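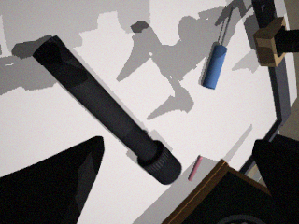 Rendered tabletop view from the Skerkton set: black torch, blue-handled screwdriver, pink stick, gripper fingers at the lower corners.

Skerkton Tabletop Set: data card and rules of practice

Version 4
Maintainer: Deividas Strazds
Status: in use; rules frozen until December

Summary

Skerkton is a set of simulated episodes in which a robot arm with a two-finger gripper moves small objects on a table. It contains 400 episodes across 11 tasks. All images are rendered. There are no photographs and no recordings of people.

The set was built to support work on rules: how an episode should be set up, checked, labelled and reported so that another group can use it without writing to us. The episodes are ordinary. Most of this file is therefore about how they were made and what may be claimed from them.

The words "must", "should" and "may" are used in the usual sense. A "must" is checked before release. A "should" can be set aside if the episode note says so.

What an episode contains

– rendered colour images from the camera that looks down over the fingers
– joint positions and finger opening at each step
– the commanded motion at each step
– one written instruction
– one outcome label
– an episode note, often blank

Depth is not included. The renderer can produce it, but the depth output of the version we used did not agree with the colour images at object edges, and we chose to leave it out. Do not rebuild depth from the object poses and publish it under the Skerkton name.

Rules for scene set-up

1. Every object must be at rest before the first step is recorded. The simulation is run without robot commands until all objects fall below the speed limit in the task file.

2. Objects must not overlap each other or the table at the start. Contact between objects is allowed.

3. Objects may lie partly out of view. The placement script must not be tuned to keep everything neatly inside the image. Versions 1 and 2 did this and the resulting policies did badly as soon as a handle crossed the image border.

4. Shadows must be left on and must vary between episodes. Hard and broken shadow outlines are allowed on the tabletop, including over the objects. Dark objects should appear against both lit and shaded parts of the table within each task.

5. Long objects must be placed at any angle, with no preference for the table edges. Small objects must not be placed only in clear space.

6. Objects not named in the instruction must not be removed to make the task easier.

7. The visible parts of the gripper must not be masked or painted out.

Rules for instructions

Each instruction is one sentence in plain English, written before the episode is run. It names an object by what it is and, where needed, by colour. "Pick up the blue screwdriver" is acceptable. "Pick up object 4" is not.

Where an object could reasonably be called two things, the writer picks one name and the task file lists the other. Torch and flashlight are both listed. Small plain rods are called "stick" throughout, whatever they were called in the source model library.

An instruction must not rely on anything the camera cannot see. Weight, stiffness and what an object is made of are kept in the object file and should stay out of the wording.

Relations such as "left of" and "behind" are taken from the image at the first step, not from the robot base. This was the opposite in version 2. Anyone still holding version 2 files should not mix them with the present set.

Rules for motion

The commanded speed of the fingers must stay under the limit in the task file for the whole episode. The limit is lower within one finger length of the tabletop.

Contact between the fingers and the table is recorded and does not by itself end the episode. Contact between any other part of the arm and the table does. An object that leaves the table ends the episode with the label "dropped", even if it was not the object named.

Simulated force readings must be treated as an order-of-magnitude guide. They depend heavily on the contact settings and should not be used to argue that a grasp would be safe on a physical machine. Nothing in this set amounts to a risk assessment, and a policy trained on it needs its own before it goes near people.

Outcome labels

There are 4 labels: done, not done, dropped, void.

"Done" means that the end condition in the task file held continuously for the hold time. It is worked out from the simulator state and then checked by a reviewer looking at the images. If the two disagree, the episode goes to a second reviewer with the state result hidden.

"Void" is for faults in the simulation itself: objects sinking into one another, a joint passing its stop, missing images. Void episodes are kept in a separate folder and are not part of the published total. They should not be used for training. They may be useful to anyone writing fault checks.

A poor but complete attempt is "not done". It must never be moved to void to improve a success rate. This has been asked for twice and refused twice.

Checks before release

The release check reads every episode and reports:

– gaps or repeats in the time steps
– images that do not match the step they belong to
– starting poses that break rule 1 or 2
– speed over the limit
– instructions that name an object not present
– labels with no reviewer mark

The check for version 4 turned up 51 episodes with at least one fault. All were run again from the same seed after the fault was traced, and the new runs replaced the old ones. The largest group came from a single task file with the wrong lower speed limit. The replaced runs are not distributed.

The check cannot tell whether an instruction is sensible. That is left to the reviewers.

Splits

The test split is fixed by seed and listed in the split file. Do not make a random split by image. Neighbouring images in an episode are nearly the same, and a split of that kind gives scores with no meaning.

The Kelach split holds out object shapes. The Raudsepp split holds out lighting. They share some episodes and results on them must not be added together or averaged into one number.

Reporting results

A report using Skerkton must state:

– the version of the set
– which split was used
– whether the episode notes were read by the model in any form
– how many training runs were made, and whether the best or the mean is given
– the rate for each label, including dropped

Success alone is not enough. Two policies with the same success rate can differ a great deal in how often they push something off the table, and that second figure is usually the one a site engineer wants.

Results from simulation must be described as such in the same sentence or table heading as the figure. A footnote will not do.

Known limits

The object list leans towards hand tools and small rigid household items. There is no cloth, liquid, food or cable.

The shadows are sharper than those in most rooms. The Raudsepp split covers a range of lighting but does not cover glare or flicker.

Very dark objects lose much of their surface detail in shade. Reviewers reported difficulty telling which end of a dark tool was which from a single image, and the orientation label for such objects should be taken from the pose file.

Near the image border the fingers can hide small objects for long stretches. Such episodes are not marked separately. A visibility flag was tried with the Duvell viewer and dropped, as reviewers could not agree on a threshold.

All instructions are in English and were written by a small team. The wording is narrow.

Changes

Version 4: corrected lower speed limit; void episodes moved out of the main folder; Raudsepp split added.
Version 3: relations now taken from the image; torch and flashlight both listed.
Version 2: reviewer marks added.
Version 1: internal only.

Reporting a fault

Send the episode name, the step and one sentence on what is wrong to the maintainer. Please do not send edited episodes. Corrections are made by running the episode again, and a hand-edited file cannot be accepted however small the change.

Label disputes are welcome and are handled by a reviewer who has not seen the episode before. The outcome is written into the episode note at the next version.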